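Wardrobe cull, part 2

Quick one tonight, dinner's in the oven and I've got 23 minutes by the timer.

So the T-shirts. I said back in May I'd get through them before the cold properly set in and, well. Dressing gown on, heater going, drawer still jammed. You know the kind of drawer where you have to flatten everything with one hand while you shove it shut with your hip? That.

Nandini came over and told me to stop doing it on the bed. Too easy to chuck a doona over the lot and call it a day. Kitchen table instead, because you can't have brekkie til it's cleared. Mean but it works.
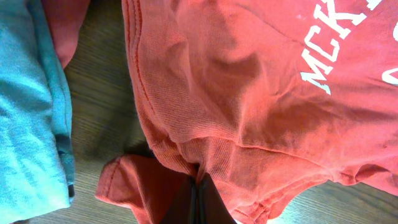
My rule is meant to be simple – if I haven't worn it since last summer it goes in the op shop bag. Fine for singlets. Fine for the conference freebies (bye, Pokus tee, you were always scratchy). Then I get to the old soft ones and the rule falls over. The big coral-red one is a case in point, faded and sort of mottled now, creased all over, and I know I'd never wear it out of the house. But have you felt a tee that's been washed three hundred times?? It's staying. So's the light blue, it folds nicely and goes with everything.

Folding: I've gone back to thirds, then in half. Tried the little standing-up rolls and they just slump over as soon as you take one out. Elie swears by them. Elie owns six shirts.

Still to do:
jumpers
the sock situation
whatever is in the Telby tub on top of the wardrobe, havent looked since we moved

Op shop bag is in the boot allready so I can't go fishing things back out. Will do jumpers next, probably with a glass of something. Timer's going, gotta run.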